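Linen notes: folding the red towels

Last updated: 2018-09-21

The Loltley guest rooms changed over to red hand towels in July, and the shelf in the Rillwood linen room has looked untidy ever since. The old towels were thin and would lie flat however they were folded. The new ones are plush, and a small error at the first fold becomes a large one by the third. Rasa Kuusk has asked for the method to be set out again.

Work on a covered table. A bare top lets the towel slide when the second half is brought over, whereas a finely woven cloth holds the underside still. Pull the cover tight before starting, as a ridge in it will show up as a crooked edge in the towel.

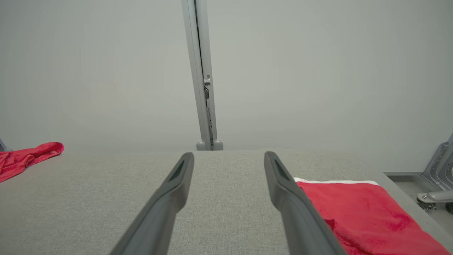 Keep folded and unfolded pieces on opposite sides of the table. Folded towels go to the right, with the white border along the far edge and parallel to it. Anything still bunched up stays on the left until its turn. Left-handed folders may reverse this, provided everyone at the same table does likewise.

The order of folding is as follows. Lay the towel out with the short sides to left and right. Smooth from the middle towards the hems, using the flat of the hand. Bring the left side over to the right and match the corners before matching the sides. Turn the towel a quarter and fold in half again, towards yourself. Press down once. Repeated pressing flattens the pile on the top face only, and the stack then leans.

A towel should be picked up by a corner or by the edge next to the stripe. Take a narrow fold of fabric and lift slowly, so that the rest hangs under its own weight and any twist can be seen. If the stripe runs off at an angle, let the towel hang and find the next corner before laying it down.

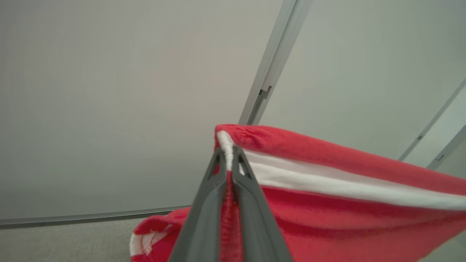

Red towel held at a pinched fold, with the white stripe and the stitched hem showing.

Check the hem at this stage. The overlock stitching should be continuous — a loose loop caught on a fingernail can open a long run of it. Damaged towels go in the Pulus crate, unfolded, with the fault uppermost.

Stacks are limited to 5 towels. The shelf holds 39 in total, and the remainder go in the lower cupboard.

Comments

Ha-rang Han: Does the quarter turn apply to the bath size as well? Mine come out too deep for the shelf.

Rasa Kuusk: No. Fold the bath size in thirds along the length, then in half.

Heo: The crate was full this morning. I have put the extra ones on top of it.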